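4.3 Recording a pick by remote control

Read section 4.2 first. If the arm has not been homed since power-up, the recordings will look fine and replay wrong, and you will lose an afternoon finding out why.

The Pritton sales sheet says an operator can teach a new pick "in minutes." Plan on a morning. The recording itself is short. Most of the time goes into throwing away the bad ones.

Before you start

Clamp the bins to the table. A bin that slides even a little makes every recording after it useless, and the software will not warn you. Check the clamps again after each break.

Set arm speed to 20 percent. The menu lets you go to 55. We have yet to see a hand-steered recording made at 55 that was worth keeping.

Steps

1. Put the objects in the front bin. Mix shapes. If everything you record is a cube, you have taught the arm cubes.

2. Hold the enable switch on the Muvano hand controller and wait for the steady tone. A broken tone means the link is dropping. Stop and reseat the plug.

3. Press Record, then bring the gripper in from above with the fingers open. Stay clear of the bin walls.

4. Lower the gripper to the object. Slow down for the last part of the move. The controller has a dead zone at the center of the stick, and small corrections tend to arrive late and all at once.

5. Close the fingers and wait 2 seconds before lifting. The Nondatix software uses the pause to mark the grip. Without it, the mark lands wherever the software guesses.

6. Lift straight up, move to the drop point, open the fingers, and press Record again to stop.

7. Play the recording back on the screen before you save it. Do not trust the green check mark. It means the file was written and says nothing about the pick.

Caution: Keep your hands out of the bin while the enable switch is held, even if the arm is still. Moving an object "just a bit" during a recording also spoils the recording.

Caution: Watch the cables when you turn the wrist. The software knows the joint limits. It does not know where your cables are. If a loop pulls tight, release the switch and back out the way you came.

Long objects

Brushes, spoons and the like are harder than they look. Grab one near the end and it may swing when lifted. The automatic grip suggestion often picks the end anyway. Tobias Villanueva ran 15 recordings of this kind with the suggestion turned on and kept 2. Turn it off under Grip > Assist and line the fingers up yourself.

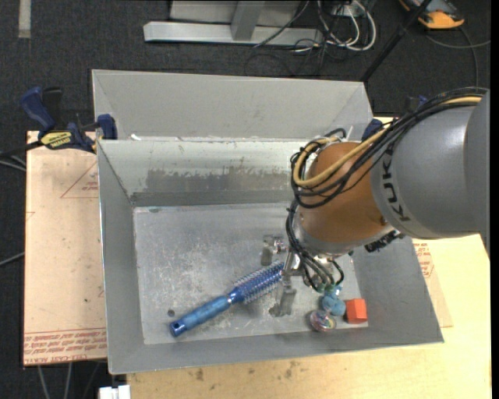
Figure 4-6. Gripper at the far tip of a round hairbrush, other objects near the corner of the bin.

Note: For an object lying at a slant, turn the wrist first and lower second. Doing both together saves a moment and usually costs you the recording.

Note: Clear objects, such as a see-through ball, may drop out of the depth view. Steer by eye and ignore the outline on the screen.

If playback misses the object, do not use the Auto-Correct button. It smooths the path, and the smooth path misses too. Delete the file and record again. Silvana Godoy keeps a list of known Auto-Correct faults on the Kincaid support page, last updated in September.

Go on to 4.4 once you have 20 recordings you would be willing to watch twice.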